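八月，下午三点多，雨停了又下

先把昨天没写完的补上。昨晚到家已经快十点，脑子里全是 Muvinach 那条支线的时刻表，洗澡的时候还在算折返时间，所以干脆今天一上班就坐下来写，免得又忘。

事情是这样的：上周运营那边把新的用工方案发下来了，说是“讨论稿”，但附件里连轮班代号都编好了，谁看了都知道离定稿不远。我们组的任务不是评价方案好不好（工会的人自然会去说，而且说得比我们响），我们只管一件事：按新规则排出来的班，在 Muvinach 到 Zorkerance 这一段到底跑不跑得起来。听着简单吧？我周一开会的时候也觉得简单，当场就说两天能出结果，现在想想真该把嘴闭上。

先记一下数据的来源，方便以后谁接手。旧班表用的是春季版，司机交路一共 311 条，去重之后的。注意春季版里有一批交路编号后面带星号，那是代班，不能当正式交路算，我第一遍就算进去了，结果每个人的工时都漂亮得不像话，高兴了半个小时。车次表用的是 501 那一版，别用更新的那个，更新的那个把 Rai 站的停站时间改了，但是没改后面的到点，整条线等于凭空快了一截。我已经给他们发邮件了，还没回。

新方案里对我们影响最大的有两处。一处是换班地点，以前司机可以在 Rai 下车休息，后面的人从 Rai 接；新方案里 Rai 的休息室要关掉，换班统一挪到 Zorkerance。另一处是两趟之间的最短间隔，从原来写死的数改成了“按实际到达时间起算 30 分钟”。第二条我举双手赞成！原来按图定时刻算，车一晚点司机就只剩喝口水的工夫，这事大家抱怨了好几年。可是两条放在一起就要命了：车晚点，人在 Zorkerance 才能休息，休息又必须从实到时刻算起，那下一趟谁来开？方案里的回答是“由备班人员承担”。备班人员在哪里，附件里没有写。

昨天下午我和 Ashwin Shenoy 在白板前站了很久。他坚持要先跑一遍完全准点的情形，我觉得没意义，完全准点的铁路哪里有，但他说得也对，要是准点都排不开，后面就不用看了。跑出来是能排开的，只是晚高峰那一段紧得要命，有几条交路首尾几乎贴在一起。然后我们开始往里加晚点。一开始是每趟随机加，结果乱七八糟，看不出名堂；后来改成只在 Rai 前面那个单线区段加，因为真正的晚点大多是在那里等会车等出来的，这样一下子就清楚了。晚点超过某个点以后，晚高峰的交路会一条拖一条，一直拖到末班车。那个点具体在哪儿我先不写，参数还没核完，写了肯定有人拿去引用。

中间出过一个很傻的错，记下来提醒自己。脚本里跨零点的车次是按两天算的，末班车司机的休息时间于是变成了负数，程序又很客气地把负数当成零处理，一声不吭。我是看到有个人下班之后立刻去开首班车才觉得不对劲的。改法是在读入的时候就统一成运营日，凌晨三点换日，别在后面打补丁。老的结果我都放进了名字里带“勿用”的文件夹，请大家真的不要用。

另外，关于货车。我们这几个星期光顾着看客运了，可是那个单线区段夜里还有货车要过，夏天集装箱多的时候，傍晚也会插进来一趟。货车司机不归这个方案管，但是货车占线路啊！我问了调度所，接电话的大姐很耐心，说傍晚那趟“有时候有，有时候没有”，看港口。所以要么当它天天有，要么做两套。我倾向于做两套，Ashwin 倾向于当它天天有，理由是少画一套图。好吧，他画图，他说了算一半。

仿真次数的问题：现在每种情形跑 80 次，晚高峰那几条交路的结果还是晃得厉害，换个随机种子就换个结论。我想加次数，但是那台旧机器跑一晚上只够一种情形，Adia 那边的计算节点又要排队。今天早上去申请了，申请表上有一栏叫“业务紧急程度”，我填了“较高”，填完又有点心虚，不过讨论稿的意见征集就快截止了，应该也不算撒谎。

顺便抱怨一句票务数据。我想知道 Zorkerance 的换乘客流到底有多少会因为晚点错过接续，结果拿到的刷卡记录只有进站没有出站，出站的那一半在另一个系统里，另一个系统的站码又是老站码，Rai 在里面还是改名前的叫法。对照表我手工做了一份，放在共享盘里跟车次表同一个目录，有错请直接改，改完在第一行写上名字缩写就行。客流这一块这次大概来不及放进正文，最多做个附录。

还有一个想法，趁没忘写在这里：如果 Rai 的休息室不全关，只在晚高峰开着呢？一间屋子，一台热水器，几把椅子，能花多少钱。我粗粗把换班点改回 Rai，只改晚高峰，其他都按新方案，那串一条拖一条的交路明显就断开了。只跑了一遍，不作数，但是方向很有意思，比单纯加备班人员有意思多了。Ashwin 看了一眼说“你这是在替工会写材料”，我说我这是在替晚点旅客写材料。两个人笑了半天，然后他去接电话了，到现在没回来。

待办，按我想做的顺序，不按重要性：
调度所要一份去年夏天的货车实绩，哪怕是纸的也行。
跨零点的修正再让别人看一遍，我自己看已经看不出问题了。
晚高峰保留 Rai 换班的情形，正式跑。
催 501 版停站时间的回信。
白板先别擦！右下角那几个箭头我还没抄下来。

晚上要是计算节点排到了，我就远程把货车天天有的那一套先挂上去，日志会自动写进老地方。 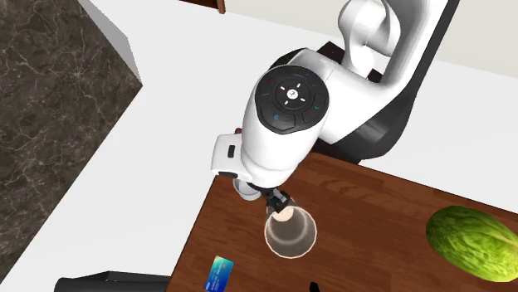
图：仿真画面，白色机械臂与棕色木桌，俯视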